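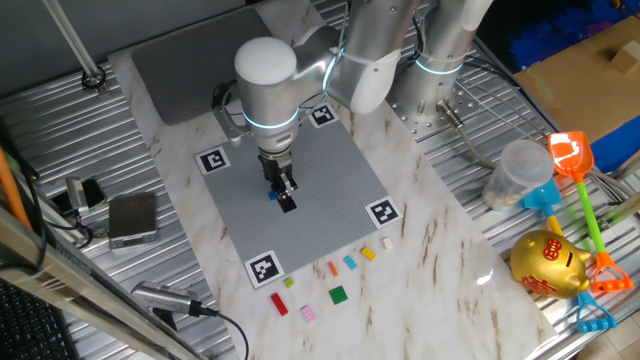

I've entered my first cross-country ski race and I'm so excited I can hardly sit still! It's the Drutolholm, 34 km classic style, in March, and I got bib 291. I've been skiing for two winters on waxless skis with the fishscale pattern underfoot, which have been brilliant for pottering round the forest loops. Someone at my club (Guvwood, very friendly, mostly faster than me) said I should move to waxable skis before the race because scales are slow. I've looked at the bases properly for the first time and they're nothing like the even grid of studs on that big grey LEGO baseplate. The scales all point one way and they're quite worn in the middle. Does wear like that matter? Are scales really so much slower over that sort of distance? And what should a beginner do about training with nine weeks to go? I can get on snow at weekends only, otherwise it's running and a bit of roller skiing if the roads are clear.

Posted by slowglider, 9 January 2018

3 replies

tarandklister

Oh, you're going to love it. I did the Drutolholm as my first race too and grinned for most of it, even on the long drag up to the Maldonado feed station, where I was going so slowly that a spectator walked alongside me and chatted.

Skis first. Worn scales do matter, mostly on climbs. If you can still kick up a moderate hill without slipping, they've got life in them. If you find yourself herringboning things you used to stride up, they're past it. Before you write them off, though, check the fit. Put your skis on a flat floor, stand with your weight even, and get a friend to slide a sheet of paper under the foot. It should move a few centimetres forwards and back. Then put all your weight on one ski and the paper should be trapped. If it's pinned the whole time you're too heavy for the ski and the scales are dragging on every glide, and that will cost you far more than the pattern itself.

Clean the bases and put some glide wax on the tips and tails. People with waxless skis forget this every single year! A liquid or paste glider is fine, leave the scales themselves alone or use a spray made for them, and you'll feel the difference on the very first downhill.

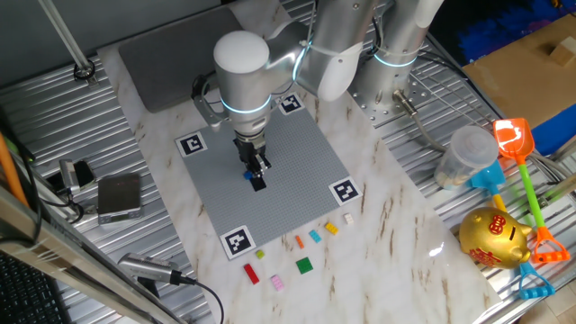 The start and the first few kilometres

There are 900 starters and the first bit is wide, then it narrows to four tracks after the bridge. Go to the back third of your pen. It's so much more fun overtaking people than being skied over. Keep your poles close to your body, lots of poles get snapped in the first ten minutes. If you fall, get up quickly and step out to the side before sorting yourself out.

Eat at every feed station from the first one on. Warm blackcurrant and a bit of bun, take it standing still, then off you go.

birchlegs_bev

Skin skis. Get skin skis. Never looked back.

OK, a bit more than that. A skin ski has a strip of mohair under the foot in place of scales, it grips on nearly anything and it's much quieter. Hire a pair for a weekend first. The shop at Troltell has them and will let you swap lengths if the first pair feels wrong.

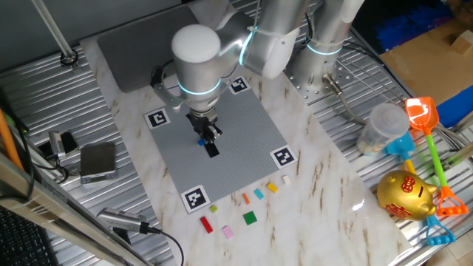
Is it too late to change skis before a race in March?

You have plenty of time if you change in January and do four or five proper outings on the new pair. Don't change in race week.

Waxable skis are lovely when somebody gets the wax right. When it's hovering at freezing and the snow is changing every hour, even people who've done it for years get it wrong. I wouldn't do it for a first race.

polesapart

Agree with the skin skis, but I'd spend the energy on training before the money on kit. Nine weeks is a great amount of time! I'd use it like this: one long easy ski each weekend, starting at whatever you can do comfortably and adding a little each time until you're near three hours. Midweek, one hilly run where you walk the steep bits with poles, and one roller ski or gym session for your arms.

Double poling is what beginners leave out and it's what you need most at the Drutolholm, as the last third is gently downhill with some long flats. Bend from the hips, let your weight fall on the poles, and stand up tall again between each push. 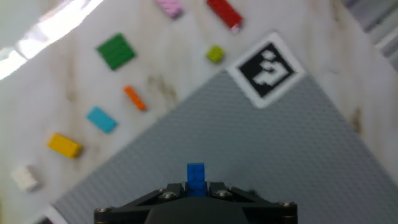 Start with short bursts, a minute on and a minute easy, and build up from there. Your stomach muscles will complain for a week or so and then suddenly it clicks and you're flying along past people who are still shuffling.

Ease right off in the last ten days. Short skis, lots of sleep, and nothing new for breakfast on the day. Also take a dry hat and gloves for the finish, the wait for the bus back can be roughly half an hour and it's chilly. Please come back and tell us how you got on!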